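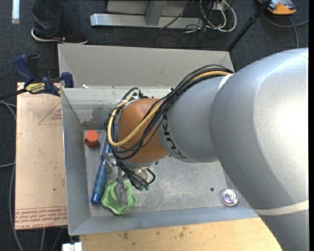 Terence Wragg

06/08/2018

Home | Grants | Reports | Partners | Contact

To the Hsu Fund, on the lay preaching course at Skasow and Ivport

You asked for a progress report that says whether the course is working. I can tell you what has been done with the money and what I saw and heard when I visited. Whether it is working is a harder question, and I don't think the numbers we agreed to collect will answer it.

The application promised that people in the pews would learn to prepare and give a short sermon, so that churches without a full-time pastor would not have to rely on recordings. We have 83 people signed up across the two towns. I would not put much weight on that figure. Signing up means writing your name on a sheet in the church lobby after the service, usually with a cup of coffee in the other hand. The number I'd look at is 13, the people who have stood up and preached to a congregation at least once since December. Most of those were at Skasow, and several had taught Sunday school for years before we came along, so I can't say how much of it is our doing.

Cheuk-hei Poon teaches the Skasow group and I think teaches it well. He makes them read the whole letter or the whole chapter before they are allowed to pick a verse, and he sends them home if they haven't. The evening I visited they were in James, the part about the tongue, and a good half hour went on what the passage says before anyone was permitted a story about their brother-in-law. People grumbled about it during the break. They also came back the next week, or so he told me.

Ivport is weaker. Yu-ting Lo took over the group there after the first teacher moved away, and she inherited a schedule that tried to cover the Psalms, the Gospels and public speaking in one winter. She has cut it back to Mark. Attendance dropped when she did that, and the church board there wrote to me with some concern. I would leave her alone. The people who left were mostly the ones who wanted to talk about Revelation.

On the workbook. A good part of the grant went to Codix for the printed study guide, and I have now read it cover to cover, which I suspect puts me in small company. The first section, on reading a passage in context, is clear and useful. The second is padding. There are pages of blank lines under questions like "How does this verse make you feel?" and a chart for rating your own humility that I would like removed before any reprint. Poon doesn't use the second section at all. Lo uses parts of it. If Codix offers a revised edition I would ask to see it before paying anything toward it.

You also asked about listening figures. The practice sermons are put up on the two church websites, and the counter shows 1392 plays. I have been asked to present this as reach. I don't believe it. The counter adds one every time the page is opened, and Cheng-en Tam, who runs the Skasow site, says he opens each of them himself several times to check the sound. Family members account for a lot of the rest. Please don't quote the figure in your annual letter.

What I did find convincing was smaller. Fadime Keskin preached on Ruth in the spring, her first time, and it ran long and lost its way in the middle. She asked for comments afterward, got some fairly blunt ones, and gave the same sermon again at Ivport. I heard both. The second was shorter, it stayed with the text, and the point about gleaning made sense to people who grow things. I can't turn that into a percentage for you, but it is the clearest case of learning I came across.

Money. Room use, travel between the towns and the teachers' fees are in line with the budget. Printing is over, for the reason given above. We have spent nothing on the weekend retreat, and I recommend we never do. The teachers did not ask for it; it was in the application because applications have retreats in them.

For the next period I propose three changes. Drop the sign-up total from our reports and count people who have preached. Require each of them to preach the same passage a second time after hearing comments. And ask someone from the congregation, preferably not a relative, to write down afterward what they thought the sermon was about. We tried this last part informally at Skasow, and the answers did not always match the preacher's notes.

Lo has asked for her Ivport group to be judged on a full year in its new form, and I support that. Poon's receipts for the last quarter are still to come, and I will forward them when I have them.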